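# About Jirero

Jirero is a training and supply charity for vaccination work. We teach health staff how to store, carry, give and record vaccines in places where the power is unreliable and the roads are poor. Our office is in Redbridge, and we have a smaller training room in Chiba.

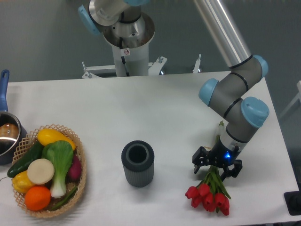
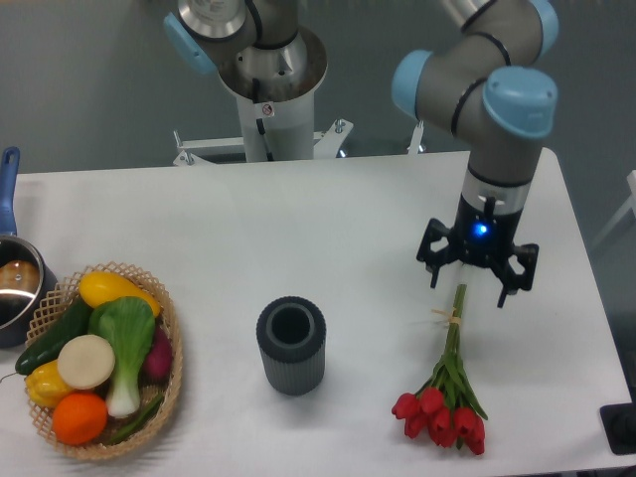
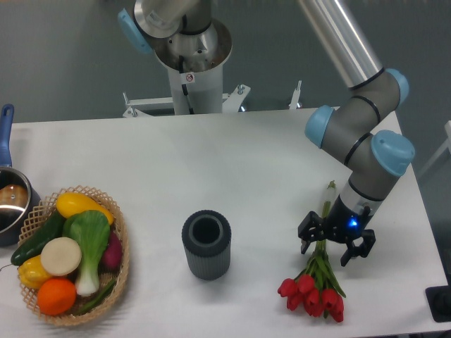

Haruna Kawaguchi writes that the part of the course she still uses every week is the session on reading a fridge log, and that her clinic had been throwing away good doses before she took it. She asks us to keep that session at half a day, and we have.

## What we do

Most of our work is the five-day cold chain course. It covers fridges and cool boxes, ice pack conditioning, temperature logs, what to do when a fridge fails overnight, and how to plan a day's outreach so that opened vials are used up. Nurses, pharmacists, drivers and store managers all take the same course. Drivers are often left out of this kind of training, and they are the ones with the box in the back of the vehicle.

In the last training year 660 people finished the course. Of these, 393 work in rural clinics and 252 came to us through a district health office. There is no exam. Each person is watched packing a box and filling in a log, and does it again if it isn't right.

We also run a shorter course on outbreak response, for teams that may have to set up a vaccination point at short notice. It deals with queues, consent, record cards, waste and the observation area. The next one is in February.

## Pustik

Pustik is our paper record system. It is a bound book of 500 numbered pages with a tear-off slip for the patient. We wrote it after several clinics told us their tablets were flat by midday. Clinics on our courses get the first book free and pay the printing cost after that.

## How we are paid for

Course fees cover a little over half of our costs. The rest comes from grants and from the sale of Pustik books. We take no money from vaccine manufacturers. Accounts can be had from the Redbridge office on request.

## Working with us

We take on trainers who have spent at least three years in a clinic, a pharmacy or a medical store. Teaching experience is useful but we can train for that. Please write to the Redbridge office, and say which languages you can teach in.

Page last checked 12/8/22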